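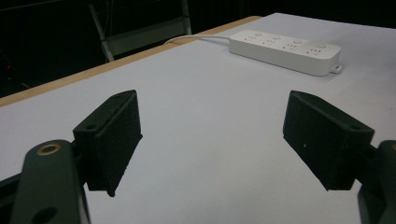
Members who came on the Kovau open day will know that the car park is not where the map says it is. Everyone else can take it from me. Seventeen of us got there in the end, signed the visitors' book, were handed a badge each and were told that the badges had to come back. Mine is on the fridge. I will post it.

Kovau rents the upper floor of the old Kostow building on Elport Road, and what they do up there is teach robot arms to handle ordinary household things. I had pictured something with legs, possibly a tray of drinks. The teaching is done by people, at a table, holding a pair of mechanical fingers by hand and doing small jobs with them while a camera on the tool takes it all in. Later on (this part was done with slides) a computer goes through the recordings and tries to work out what the person was up to. I have had apprentices who learned that way, with mixed results.

Hui-mei Tsao gave the talk and kept it to a length other speakers might note. The job for the day was a power strip on a white table. If you have ever groped behind a television for the right socket you will have some sympathy with the machine. A strip is long, it is pale, it slides when you push it, and it has a cable on one end with opinions of its own. According to Hui-mei, the recordings for this one job stood at 1363 on the morning we came, and she would like a good many more.

We were then allowed a go. It is harder than it looks. You know perfectly well where your own fingers are, and you have no idea at all where these ones are. You close them on what you are sure is the edge of the thing and get a firm grip on nothing. The black pads on the tips are a bit rough, which I was told helps, though in my case it would need to be glue. I was given three turns and used them up quickly. Two of our party did much better and have been unbearable on the subject ever since.
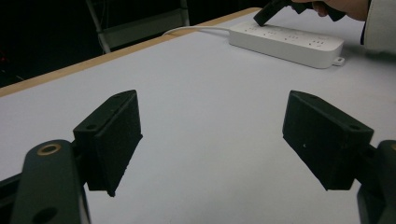
Kam-wah Tsai asked whether it wouldn't be quicker to switch the thing off yourself, and was told, very politely, that yes, it would, and that it would stay quicker for some years yet. He has asked me to put on record that he enjoyed the day and still thinks so.

Tea was in the corridor. The biscuits were good and the queue was managed without automation. Kovau will have us back in December, when they hope to show an arm doing the job from the recordings, with the tool-holders standing well clear. Places will be limited again, so names to me please, and do bring a jumper, as the upper floor is kept at the temperature of a larder. Directions to the real car park will go out beforehand.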